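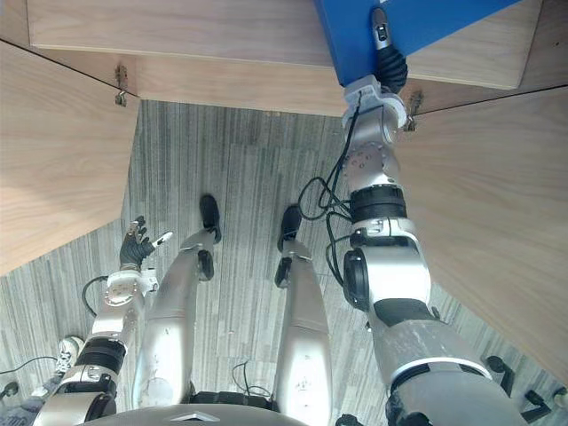 I have now worked with the Ellix for one month, and people in the building ask me the same thing every time we meet in the elevator: can it already do the chores? My review is an attempt to answer them with some patience. I am not a salesman of robots, and I am also not an enemy of them. I wanted to know if a walking machine with two arms can be useful near ordinary furniture, in a room with ordinary carpet.

We received the Ellix in August from Plolaler, the company which rents such machines by the month. The setup took a full afternoon. The written instructions are good, but the chapter about calibration of the arms assumes that you have done it before. We had not, and we repeated it on Thursday with the help of the telephone support. The support was polite and knew the machine well.

For the chores I chose cabinets. A cabinet seems simple, but there is a lot to get wrong with it. The door moves on its hinge and the hand must follow the curve. The items inside have different weights. The floor of the room may change from carpet to wood in one step. A person does all this with a phone at the ear.

The door is the part that I would call nearly ready. If the robot starts from a good position, it opens a light door in a smooth way, and the force is well controlled. I was afraid for the hinges in the first days, but they have survived. Taking something out is slower. A box with firm sides is fine. A soft bag slips, and then the robot looks for it in the place where it was before. Putting things back is the weakest part, because the arm is thick and needs space which a normal cabinet does not give. I tried the same task with 5 boxes of different sizes, and the full round lasted 30 minutes. I can do it in the time of boiling an egg.
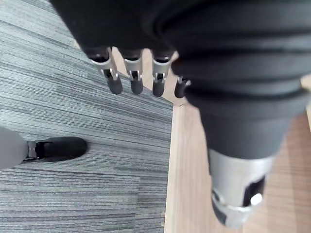 One reader of my first notes wrote to me that speed is the wrong measure. If the machine works while I am at the office, she said, it may take the whole day for one shelf and she would still be happy. Her mother has bad knees and does not care how many minutes it takes to reach the lowest shelf, only that she does not have to bend for it.

I think she is right in part. Slow work is acceptable when it runs alone. At present it does not run alone in our room. A person stays close, and this person becomes tired also. So for now the time of the robot is my time too.

The hands deserve a good word. The fingers are strong and their black tips have a decent hold on cardboard. I like the software less. It was updated during our month, and after the update the left arm was more careful than the right one. Plolaler corrected it in 5 days. Also the cables at the arm should be guided better by the manufacturer. I watched them all the time when the arm went near an edge.
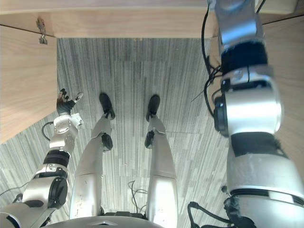

Would I let it work in my own kitchen?
Not this year, and not with glasses. I would let it carry laundry or put closed packages on an open shelf, if I am at home and have nothing urgent to do.

For a shop floor my answer is more friendly. There the shelves can be built for the machine, and the packages are always the same. We visited the warehouse of Plulleck, where a simpler arm fills 70 crates in one shift, and it has no legs at all. It made me think that legs are the expensive part of the question.
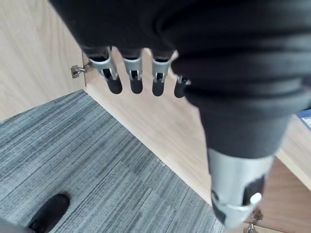
Chornovol Center, Department of Assistive Equipment: Reviews

What I would change first is the reach into low corners. The Ellix can put its hand there, but then the wrist hides from it what the fingers are doing, and it moves by guessing. A person feels with the fingertips in such a corner and does not need to look. The fingertips of our rental model do not report touch to the control program. I am told a newer version does, and I would like to test it with the same cabinet.

My recommendation is to rent and not to buy. Take it for one month, choose one chore only, and write down each time when you had to help. We extended our contract until the end of the season, and next we will try it with drawers.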